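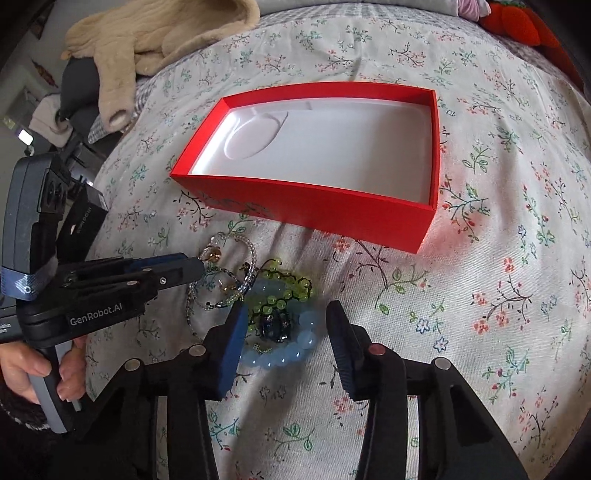
The Boxes We Keep for Our Beads

Seema Bhatia has 9 boxes of beads, and she can tell you where every one of them came from. One held a watch. One held soap from Rolow, the small shop near her first apartment, and after many years it still smells a little of lavender. She has never bought a real jewelry case.

"A jewelry case is made for a person with rings," she told me. "I don't have rings. I have strings."

I understood her very well. My own bracelets lived for a long time in a kitchen drawer. Each September, when the summer dresses go away, I take all of them out and put them on the bed, and then I spend the evening pulling one cord from another.

The bed is the right place for this work. A bead that falls on a floor will travel, but on a duvet it stays close to you. Huguette Boychuk, who repairs necklaces in the town of Traltgate, also sorts her own pieces on a bedspread. She asks only that the light is good and that the cat is in another room.

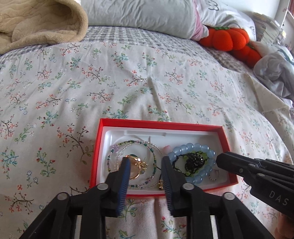
3 min read

A gift box with a molded tray is better than it looks. The tray was shaped for some other object, so the hollows are never quite correct, but a long strand of small beads does not mind this. You lay it down in a loop and it takes the form it wants. Red cardboard with a white inside is my favorite, as pale beads and dark ones both show clearly on white.

Huguette gave me a few rules. Knotted cord should lie flat and never be folded. Faceted crystal goes in a different box from soft, painted beads, or in a small cloth bag. And the strand you wear most should go in last, on top.

Her own favorite is a string of 200 glass beads from her aunt. She keeps it in a chocolate box, with the paper still inside.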